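Brerncombe bindery, bench notebook
20 July 2025

Job 414, boxes for the Echeverría letters

Came in early to have a look at the first tray before the kettle had even boiled, which tells you how well I slept on it. Good news to start with: the walls are square, the corners have closed up nicely, and the base hasn't cupped the way the March one did. I left it under the marble offcut overnight with blotter on both sides, and I think the blotter is what made the difference. Last time I was in a hurry and used newsprint, and we all remember how that went.

The paste was the Motier wheat starch, 300 g made up in the big pan and sieved twice. I know the packet says once is enough, but there were still little fish-eyes in it after the first go and I can't bear finding those under cloth later on. I let it cool with a damp cloth over the top and it kept beautifully until teatime. After that it went a bit stringy at the edges, so I put what was left in the cold room with a label on. Please don't use it for anything that will show!

Cloth is the Vadow grey, roll 1537. It's a shade darker than the old roll 1208, so if anyone is still finishing off a box in the 1208, carry on with that and don't mix the two on one job. I laid them side by side by the window and the difference is plain in daylight, though I could hardly see it under the lamps.

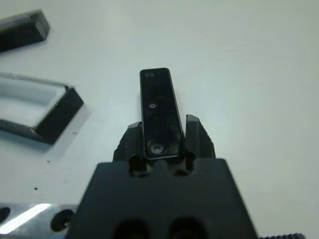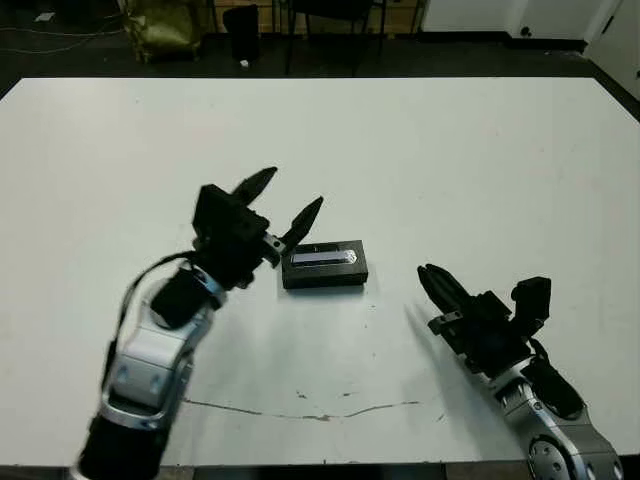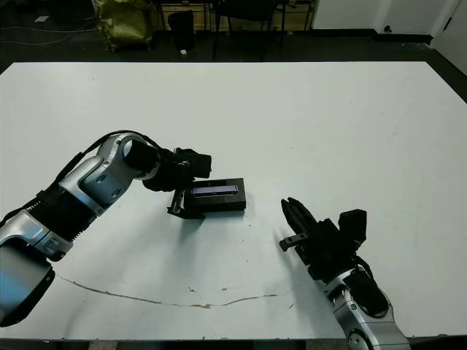
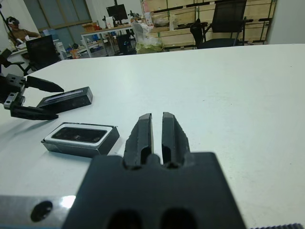
The lining is what I've been going back and forth over all day, and I would still like a second opinion before I cut the rest. The letters are on a thin cream paper, very foxed, and in a white lining they look quite grubby, poor things, while in a black one they come up lovely but every crumb of the old sealing wax will show the minute it drops. I had more or less settled on white all through. Then I kept looking at the open tray in the last picture, with its dark grey outside, white inner rim and black recess, and I do like how the pale edge tells your eye where the inside begins. So I've mocked up a scrap corner the same way round: Vadow grey outside, a white turn-in along the top of the walls, black paper down in the well. It looks smarter than I expected. The turn-in is fiddly at the corners and I tore the first one, but the second went down well once I'd pared the cloth underneath and given it a few minutes to relax.

The black paper rubs off slightly on a dry cotton swab, very faintly, more when damp. I don't want that anywhere near the letters. Either we wrap each bundle in tissue first (I'd want to do that anyway) or we find a better black. There may be half a packet of the good stuff in the plan chest, third drawer, under the marbled sheets. I ran out of steam before I got that far down.

Lid fit: a touch tight on the long side. I'd allowed one thickness of cloth and forgotten the lining, the same mistake I made on the map boxes and swore I'd never make again. Have altered the cutting list in pencil. The figures in ink are the WRONG ones, so go by the pencil until I've written it out clean.

The bone folder with the chipped tip has been scratching the cloth, so I've put it in the mending jar. The bigger of the two Teflon ones is fine.

Still to do: second tray, walls only. Offer up the lid again once the first tray has had another night under weight. Test the swab on the other black, if there is any. Order blotter, we're down to the thin stuff and I'm not going back to newsprint.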